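Work and Machines, Session 4 – The Packing Bench
January 31, 2018

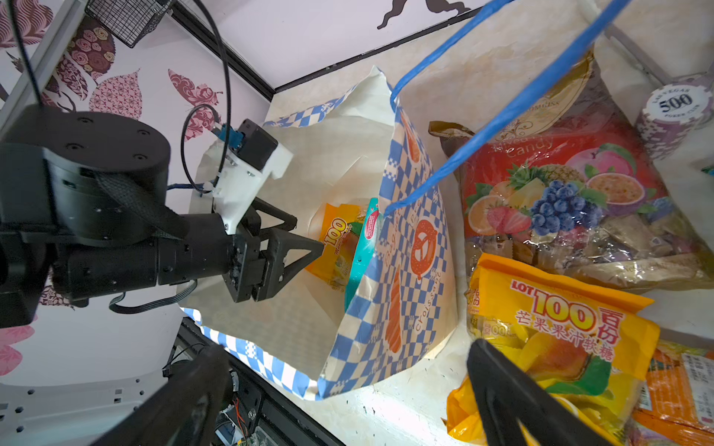
Packing is the easy part, a former bench hand at Vadau told us when we asked what she missed least, and the machine was welcome to it; the hard part was knowing at two in the afternoon that the bags were going to run out at three. Keep that remark handy. We will come back to it when we get to the job descriptions.

## 1. What the work is

A mixed order of sweets goes into a gift bag. On paper (see the reading, p. 14) this is one task, called "fill." At the bench it is a good many:

- getting a paper bag to stay open
- finding room beside whatever is already in it
- dealing with packets that shift when you pinch them
- deciding that a bag looks nice enough to hand to a person

The last one appears in no manual I have found. A crumpled paper rim is a small matter to a customer and a large one to a pair of stiff black fingers.

## 2. The Clostport case

Vadau put arms on the gift line at its Clostport site in July. The announcement promised that staff would be "freed for higher-value activity." For the first month the higher-value activity was standing next to the arm and straightening bags.

The plan called for 2000 bags a week. Week one produced 308. Management called this a learning curve, and the packers called it Tuesday.

What changed for the people there:

**Pace.** Packers used to set it and grumble about it. Now the arm sets it, and grumbling at the arm has less effect – though it is still widely practiced.

**Talk.** Two people at a bench chat. One person minding two arms listens for odd noises.

**Skill.** Experienced hands knew which packets slid and which ones stuck. Some of that went into the Skorkano settings file. The people who supplied it were paid their usual hourly rate.

**Blame.** A badly packed bag used to have an author. Now it has a ticket number.

## 3. For discussion

1. Reread the opening remark. Whose job is it now to notice the bags running low? Check the new job descriptions before you answer.
2. The Feng report counts bag straightening as "supervision." What would you call it, and at what pay grade?
3. Should packers be paid for what they know as well as for the hours in which they say it?

Bring one page on question 2. The Feng report is on reserve at the library, minus its appendix, which somebody has borrowed since the fall.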